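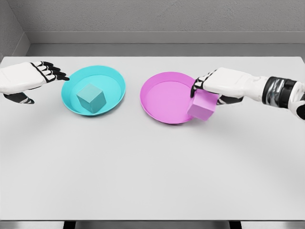

Two-hand sorting task in the Jodura sim. Teal cube in the cyan dish, right hand on the pink one at the magenta dish.

Jodura Tabletop Pack, README

Simulated two-hand pick and place episodes plus the scene files. Sold by Grunen as an add-on to the Jodura simulator, also works standalone if you bring your own loader. This readme covers the cube and dish set only. Drawer and towel sets have their own.

Maintained by Seema Khurana. Review notes at the bottom by Fionnuala Hayes (Swanson), left in on purpose, please dont tidy them.

What you get

2827 episodes total
2389 train, 198 validation, the rest held out for test
scene file for table and room
both hand models, left and right, with joint limits
task text for each episode, one line each
success flag per episode, set by the checker script

No real-world footage in this set. All rendered. If you need real runs, ask about the Mirkasbridge set, separate license.

The task

Put each cube in the dish of the matching color. Teal goes to cyan, pink goes to magenta. Left hand owns the left dish, right hand owns the right one. Hands can move at the same time or take turns, both are in there. Order is not fixed, check the task line.

The teal is darker and grayer than its dish. Same idea with pink, it's a lighter shade than the magenta. We kept the shades apart so a policy can't just melt the cube into the dish by color. A few customers asked for exact matches. Not in this version, maybe April.

Success means cube center inside the rim, cube at rest, hand open and clear. Cube sitting on the rim = fail. Cube tipped against the inside wall = pass, as long as it's stopped moving.

Episode contents

Each folder has:

obs: head camera frames, joint positions both hands and arms, fingertip contact
act: target joint positions, same order as obs
meta: seed, task line, success flag, who or what drove it (teleop or planner)

Joint order is in joints.txt. Read it before you load anything. The left thumb comes BEFORE the left fingers, right thumb comes after the right fingers. Historic reasons, not changing it now, too many people have loaders built on it.

Rate is 20 steps per second for everything. Frames and joints line up one to one, no resampling needed.

Scene notes

White table, gray room, soft light. Plain on purpose. Only the dishes and cubes carry strong color. There's a randomize switch in the scene file for table color, light angle and dish positions, off by default. Shipped episodes were all made with it off, so if you train on these alone expect trouble the minute you swap the tabletop.

Dishes are fixed to the table in the physics. They won't slide if you bump them. Cubes are free.

Known problems

Fingers sometimes sink a little into the cube on a hard grip. Contact values spike when it happens. Clip them.
Rim contact is jumpy. A cube let go right on the rim can hop. Checker waits for it to settle before flagging.
Planner episodes all approach from above, teleop ones are messier. Mix them or your policy will look stiff.
Some task lines say "plate" and some say "dish". Same object.
Shiny wrist rings render differently on older graphics drivers. Cosmetic only.

Install

Unzip next to your Jodura folder. Run check_pack once. It prints OK or a list of missing files. If the list is long you unzipped one level too deep, everybody does.

Standalone: point the loader at the episodes folder, set hands=both. hands=left still loads the right arm but freezes it, see the FAQ in the main docs.

Review notes (F. Hayes)

Had it running on a Saturday morning, start to first training job before lunch. Good. Docs are thin but correct, except the joint order bit, which I found the hard way becuase it wasn't in the readme yet. It is now.

Teleop data is the reason to buy. The regrips are useful, operator gets a bad hold near the rim, backs off, goes again. Planner data is fine as filler.

Didn't like: one table, one room, two cubes. For the price I'd want a third color at least. Also the fixed dishes. Our real ones move when a finger catches the edge, so we unlocked them in the scene file and re-recorded a small batch ourselves. Worked, took an afternoon.

Would renew for the drawer set. Not sure about this one on its own.

License

One site, any number of machines. Trained weights are yours. Don't repost the episodes. Students are fine under a site license, just add them to the seat list.

Bugs and questions go to Seema through the Grunen support page. Include the seed from meta, otherwise she has to ask for it.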